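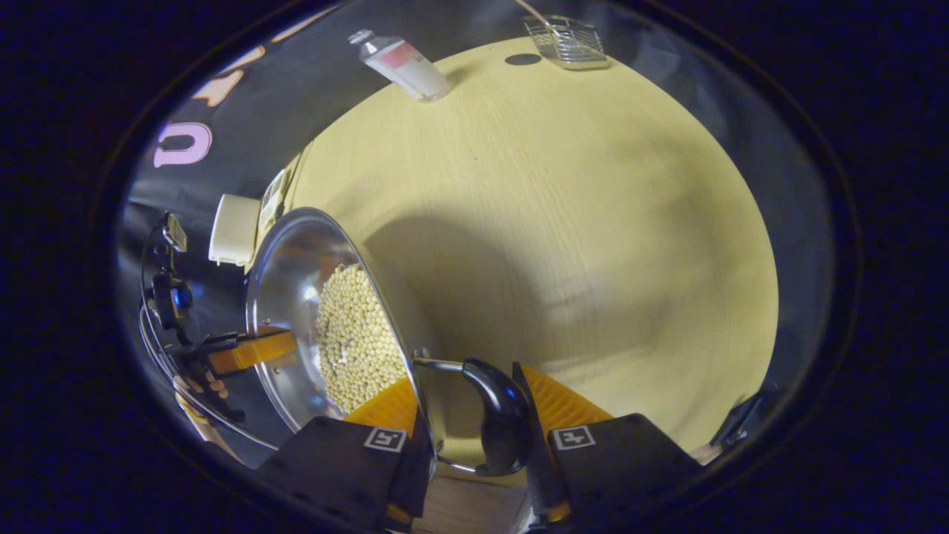 The round table, soft shadow across it.

Right, quick one as I've got to be out the door by 10 and I haven't even found my shoes.

So. Moving house. We did it. We're in Skultbridge, we have keys, we have a boiler that makes a noise like a goose, and I have not slept properly since the start of June. A few of you have asked how it went so I'm going to get it all down before I forget, or before I start pretending it was fine.

It was not fine!

First the van. Booked with a firm called Skellberg who quoted us 549 pounds, all in, two men, blankets, the lot. Lovely on the phone. Morning of the move, one man. Primo. Very nice chap, Primo Ferraro, bad knee, other lad off sick. So guess who was the second man. Me, in sandals. And then the bill came and it was 827. "Stairs" apparently. We told them about the stairs. I have the email where we told them about the stairs. Still arguing over that one, will report back.

The wardrobe. Didn't go up. Measured the wardrobe, measured the door, did not measure the turn on the landing. Serena stood at the bottom going "tip it, tip it towards you" for what felt like a whole afternoon and all that happened was I lost some skin and a bit of the wallpaper came off. It's now living in the hall with coats in it. Quite like it there tbh. Elikem Bawa from next door came round to see what the shouting was and ended up staying for tea, so we've met the neighbours at least.

Things I would do differently, in no order:

Label the boxes on the side. Not the top. Once they're stacked you can't see the top, can you. I had 9 boxes in a row all facing the wall and the kettle in one of them.

Actual kettle, mugs, teabags, loo roll, phone chargers, one bag, in the car with you. Everyone says this. I didn't do it. Do it.

Take meter readings before you hand the keys back. I forgot and had to ring Getsemaní Barajas, who bought our old place, and ask her to crouch in the cupboard under the stairs with a torch. She was very gracious. I've sent a plant.

Post redirect. It takes longer to kick in than you'd think, so set it up weeks ahead. My new bank card is somewhere in the world and I don't know where.

Don't pack the screwdrivers. Bed frames do not go together with a butter knife, we slept on matresses for three nights and my back is only now forgiving me.

Good bits though, there were some. The kitchen gets sun until late. Proper sun, the old one was like cooking in a cave. There's a bakery at the bottom of the hill that does a cheese twist thing for not very much and I have had one every day so far, no regrets. And the quiet. I kept waking up in the night because there wasn't a bus.

Vittoria Ferri (you'll remember her from the allotment posts) came over with a lasagne the first weekend and just unpacked the whole kitchen without being asked. I can't find a single thing in there now but I'm so grateful I could cry. Whisk is in with the tea towels. Fine. That's where it lives.

Still to do: curtains, the goose boiler, somebody to look at the gutter, change my adress on the car insurance (must do that today, TODAY), paint the back bedroom. Serena wants green. I said I'd think about it, she's already bought the green.

Cat is under the bath. She comes out for food and goes back in. Any tips for this please put them in the comments, the panel's off and I don't want to fix it back on until she's decided she lives in the rest of the house.

Shoes found. Were in a box marked BOOKS. Off now, more at the weekend if the internet man turns up.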